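Home | Reviews | Grippers | Data Tools | Forum | Contact

Skurko Wrist Camera Kit, reviewed after 940 episodes

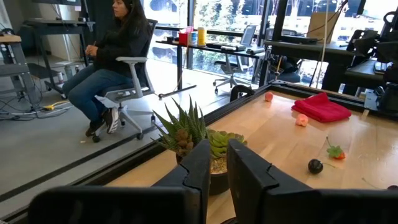

Wrist view with the potted succulents between the fingers, fruit and red towel behind.

The Skurko kit is a wrist camera, a bracket and a recording program for collecting demonstrations on a two-finger arm. I bought it in March to replace a camera held on with cable ties. The task set is tabletop pick and place: fruit, a folded towel, a potted plant. An operator drives the arm, the kit logs video and joint positions, and the episodes go to training.

Mounting took 90 minutes, most of it spent on the bracket. The slots are cut for a slimmer wrist than ours, and Beat Gasser had to file one of them. Once tight it has not moved. I check it against a printed target every morning and have not had to redo the calibration.

Both fingertips stay in view, with enough of the table beyond them to plan the next reach. The cost is that the fingers fill a good part of the lower image. A wide object such as the plant pot leaves little free space between them, and leaves that spread sideways overlap a finger. For small fruit this does not matter. The view also takes in a lot of the room past the table, including people and the window. We train on the full image. If you crop, do it later and keep the originals.

Exposure is the weak point. Auto mode shifts when the wrist tilts toward the glass, and dark fruit loses its outline. We locked it by hand and threw out 115 early episodes. The lock resets on every power cycle — write it into your startup script.

The recorder is plain and does its job. Start, stop and discard can be set to foot pedals. Discard asks for confirmation, with no way to turn that off. Time stamps between video and joints agreed to within 5 milliseconds on our setup. Export to the Porkadix format worked the first time. Ulla Kinnunen ran the same files through Kusoden and had to rename two fields.

The manual covers installation only. Support answered one of my two emails.

Recommended for fixed indoor stations with steady light. Four out of five.

Settimio Ferraro, August 4, 2019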